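Accueil > Opinions > Robotique appliquée

Brancher un câble, ou l'art de choisir son dénominateur

Par Killian Delorme - septembre 2021

Lecture : 7 min 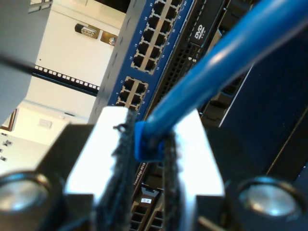
Ce que l'on mesure quand on mesure une insertion

J'ai lu deux fois le rapport de l'équipe Samonte sur la manipulation de câbles réseau en baie. La première fois dans le train, avec l'humeur indulgente qu'on a dans les trains. La seconde à mon bureau, un crayon à la main, et l'indulgence n'a pas tenu jusqu'à l'annexe.

Le principe de la méthode, baptisée Inis, est assez simple à énoncer. On enregistre des démonstrations faites par des opérateurs humains, on entraîne une politique à reproduire les gestes à partir des images prises au poignet du robot, puis on lui demande de saisir un câble Ethernet et de l'enficher dans un port donné du commutateur. Pas de modèle géométrique de la baie ni de capteur d'effort, et aucune planification explicite. Les auteurs y voient une rupture avec les méthodes classiques d'assemblage. J'y vois surtout une liste de choses dont on s'est privé, et j'aimerais qu'on me dise ce que cela coûte.

Le résultat mis en avant tient dans une phrase du résumé : sur 60 essais, trois échecs. C'est un beau chiffre. Il a déjà fait le tour des présentations, et Wilfredo Espiritu, qui achète du matériel d'automatisation pour l'hébergeur Prandgate, me l'a récité au téléphone avant même que je lui dise pourquoi j'appelais. Or il faut aller en page 24 pour apprendre comment un essai devient un essai.

Un essai, dans ce protocole, commence une fois le câble correctement tenu. Si la prise est mauvaise, si le câble tourne entre les doigts ou que le connecteur se présente de travers, l'opérateur repose le tout et recommence, sans que rien soit compté. La saisie fait donc partie du titre, de la vidéo et de l'argumentaire, mais elle est sortie du calcul. Quiconque a déjà câblé une baie sait pourtant que la difficulté se trouve en bonne partie là. Le câble est raide quand on le voudrait souple, il tire du côté où il a été enroulé, et la fiche n'entre que dans un seul sens.

Regardez d'ailleurs où la pince tient le câble : tout près de l'extrémité, le manchon bleu serré entre les garnitures noires des deux doigts. C'est la bonne prise, celle qu'adopterait un technicien. Le reste de la fiche disparaît derrière la pince, et c'est là que mon crayon s'est arrêté. Une politique qui décide à partir de ce point de vue doit conclure le geste sur une pièce qu'elle voit mal. Les auteurs affirment qu'elle « apprend à compenser ». Peut-être. Rien dans les expériences ne permet de séparer cette compensation d'une simple répétition du geste moyen, dans une baie qui n'a pas bougé.

Car la baie ne bouge pas. Même commutateur, même inclinaison de la caméra, même rangée de ports, et rien d'enfiché alentour. Je n'ai jamais vu un commutateur en exploitation dans cet état. Là où l'on fait venir quelqu'un pour brancher un câble, il y en a déjà une vingtaine qui pendent devant, et il faut les écarter du dos de la main sans en débrancher un. Un port dégagé, c'est le cas du matériel neuf, le jour de l'installation, c'est-à-dire le jour où l'on a justement des gens sur place.

Et puis il y a les garnitures. Ces bandes noires, fibreuses, d'une texture proche du velcro, sont effilochées, avec des fils qui dépassent. Le rapport ne leur consacre pas une ligne. Ce détail m'intéresse plus que l'architecture du réseau de neurones, parce que le frottement entre les doigts et le manchon décide de presque tout dans une tâche pareille. Que vaut la politique avec des garnitures neuves ? Avec des garnitures plus usées encore ? A-t-on changé les bandes entre les démonstrations et l'évaluation ? J'ai posé ces questions par courriel à Aileen Soriano, première signataire. Sa réponse a été rapide et courtoise : la variable n'a pas été suivie. Je lui sais gré de l'avoir écrit noir sur blanc, et je regrette que ce ne soit pas dans le texte.

L'objection de la comparaison

On me dira que je suis sévère avec un travail exploratoire. Rhea Dagdag, avec qui je partage un bureau et peu d'opinions, me le dit presque chaque semaine. Son argument mérite d'être exposé honnêtement. Il y a quelques années, enficher une RJ45 sans gabarit ni capteur d'effort aurait passé pour une fantaisie, et l'équipe le fait avec une pince ordinaire et des démonstrations recueillies par 7 opérateurs. Elle ajoute que tout le monde évalue ainsi. C'est vrai, et je ne trouve pas cela rassurant.

Ce qui me gêne est moins la performance que l'absence de point de comparaison. La seule méthode de référence, Zolis, est une version appauvrie de la même politique, entraînée sur moins de données. Battre son propre brouillon n'apprend pas grand-chose. J'aurais voulu voir le concurrent ennuyeux : une trajectoire programmée à la main, rejouée à l'identique, avec un petit mouvement en spirale à l'arrivée pour trouver l'entrée du port. Dans une baie fixe, avec un câble déjà bien saisi, je ne serais pas surpris qu'elle fasse jeu égal. Si je me trompe, la démonstration n'en serait que plus forte, et elle demanderait un après-midi de travail.

Elibariki Langat, roboticien de l'ancienne école, m'a fait remarquer que les ports numérotés offraient un test tout prêt. On entraîne sur une partie des ports, on évalue sur les autres, et l'on sait enfin si la machine vise ou si elle se souvient. Le rapport mélange tout. Les ports vus à l'entraînement et ceux de l'évaluation sont les mêmes, et le seul tableau détaillé donne une moyenne.

Ce que j'accepterais de croire

Je crois volontiers que la méthode sait terminer une insertion bien engagée. C'est utile, et je l'écris sans ironie. Je ne crois pas qu'on ait montré qu'elle sait câbler une baie, ce que dit pourtant le titre. Entre les deux, il y a la saisie, l'encombrement, l'usure et le verrouillage - ce petit déclic de la languette que le protocole ne vérifie pas, puisque le succès y est jugé à l'œil. Une fiche enfoncée aux trois quarts a très bonne mine à l'image. Elle tombe quand on referme la porte.

Une version révisée est annoncée pour octobre. Je demande qu'on y compte les essais depuis le câble posé, qu'on tire doucement sur chaque fiche après insertion et qu'on publie les vidéos des échecs, y compris ceux qui n'ont pas eu droit au nom d'essai. Espiritu, de son côté, attend un devis. Je lui ai conseillé d'attendre aussi l'annexe.

Classé dans : Tribunes, Manipulation, Apprentissage par démonstration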